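Durnier Court Owners Corporation
Minutes of general meeting, March

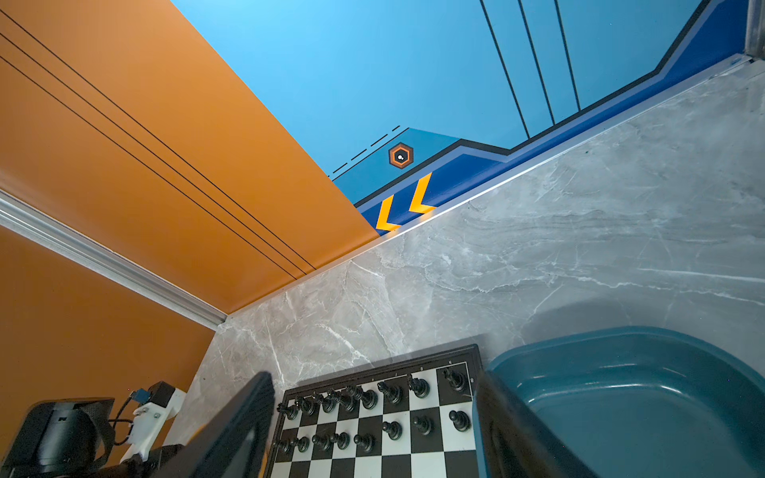
Meeting opened 6.35 pm in the ground floor meeting room.

Present: Fatima Visser (chair), Zixuan Jin, Yoon-hee Jang, Yulan Duan, Haiyan Qian (minutes). Apologies from units 4 and 11.

1. Previous minutes
Accepted with one correction. The bike rack quote was for the rear lane, not the front courtyard.
Moved Yulan, seconded Zixuan.

2. Accounts
Balance in the maintenance fund is $2857 after the gutter invoice was paid. Two levies are still outstanding. Haiyan to send reminders before the end of the month.

3. Hot water
Unit 7 has reported slow hot water in the mornings. Sotonik attended and replaced a valve at a call-out cost of $100 plus parts. Invoice not yet received. Yoon-hee asked whether the system is still under warranty. Zixuan thinks it lapsed last year but will check the paperwork.

4. Bins
Recycling is still being left in bags beside the bins — the council truck won't take it. A note has gone under doors once already. Agreed to try a sign on the bin store door before doing anything further. Fatima to write the wording.

5. Stairwell painting
Quote from Luo covers both stairwells, two coats, washable finish. Yulan would like a second quote. Discussion about colour was long and did not reach a decision. Samples to be left on the first floor landing so owners can look at them in daylight. Held over.

6. Garden
The lemon tree has gall wasp again. Yoon-hee will prune it before spring and bag the cuttings. A budget of $70 was approved for mulch and fertiliser. Moved Fatima, seconded Haiyan. Zixuan offered his trailer.

7. Intercom
Potance has offered a yearly service plan at roughly $500. Owners felt this was high given the panel has had one fault in three years. Haiyan to ask for a price per visit instead.

8. Other business
Visitor parking: cars are being left overnight in bay 2. Owners to remind tenants of the four-hour limit.
Yulan has a spare key to the meter cupboard if anyone needs it.

Meeting closed 7.50 pm. Next meeting in June, same room.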